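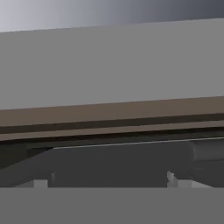 **Wrist view in the sim has gone wrong after I changed the gripper (Hamero bench cell)**

posted by tully_shed

Hi all, hoping some kind soul has been down this road already. I look after the simulated copy of our Hamero cell, the one we use for trying programs before they go anywhere near the real arm. In July I swapped the gripper model for the newer Hundberg one, and ever since then the housing takes up the whole bottom of the wrist view, edge to edge. It hides the lower part of whatever is under the bench, and I'd like that back if I can get it! The grey top and the brown board along its edge come through fine, colours and all.

I've reloaded the scene (error 2313 came up once, then never again), cleared the cache and put the old lighting file back. The wrist camera is still on the offset I wrote down for the old gripper, 531 on the long axis. Is it the camera I should be moving, or the gripper? I'm a bit nervous about touching the tool frame, as all our taught points hang off it.

---

**jedura_north**

Welcome, and please leave your tool frame alone for now! I had much the same trouble last winter and made a right mess by shifting the gripper, then spent a whole evening re-teaching points.

What I'd do, in your shoes:

1. Save a copy of the cell under a new name.
2. Open the wrist flange in the tree and check what the camera is parented to. If it's the gripper body, move it to the flange.
3. Zero the camera offset, then bring it back out a little at a time until the housing drops to a thin strip.
4. Run your slowest program and watch the view the whole way through.

Leave a bit of the housing showing, so you have something to judge your distance by (my favourite part of the view, to be fair).

---

**oldgreaser**

Mine did that. Reinstalled, came good.

---

**cell_2202**

I'd go along with the first reply, with one small addition. The board edge and the top run uphill to the right in your view, so have a look at the camera's roll as well while you're in there. Ours had picked up 3 degrees from an imported file and we'd been blaming the bench for weeks. It may well be that you're after that angle on purpose, in which case carry on and ignore me. Write the new offset down somewhere sensible, too. Ours lives on masking tape on the side of the monitor.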